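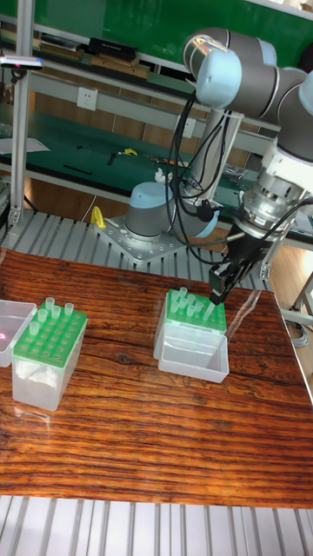 Kategorie: Unterwegs, Technik

Schnell noch getippt, bevor ich alles vergesse. War gestern beim Vorführtag von Gostden, Anfahrt 34 Minuten, Parkplatz natürlich voll. Eigentlich nur wegen Szu-yu Huang hin, die kenn ich noch vom Septembertreffen und sie hatte mir die Roboterecke versprochen. Werkstatt, grüne Werkbank, Werkzeug überall - also genau mein Ding.

Projekt heißt Prorkar. Es geht um Röhrchen. Kleine durchscheinende Röhrchen, grüne Ständer mit Löchern, und der Arm soll die umsetzen. Klingt öde, ist es aber garnicht. Der Greifer hat zwei schmale Finger und ich stand viel zu lange davor. Szu-yu meinte, das Schwierige sei das Loch, nicht das Röhrchen. Ein bisschen schief und es klemmt. Kenn ich vom Kabeleinziehen.
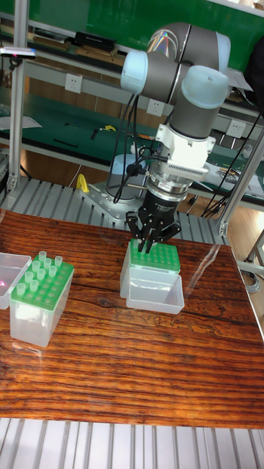
Danach Obinna Tamuno ausgefragt, der macht die Programmierung. Netter Typ, redet noch schneller als ich. Ziel sind 400 Röhrchen am Stück ohne Eingriff, bisher Rekord 301. Dann war Schluss, warum, hab ich akustisch nicht verstanden - 18 Leute in der Ecke und alle reden gleichzeitig. Den Preis vom Arm wollte er mir nicht sagen. Schade.

Kaffee ok, Kuchen weg. Nächstes mal früher da sein. Zu Tongate wollte ich auch noch schreiben, kommt die Tage.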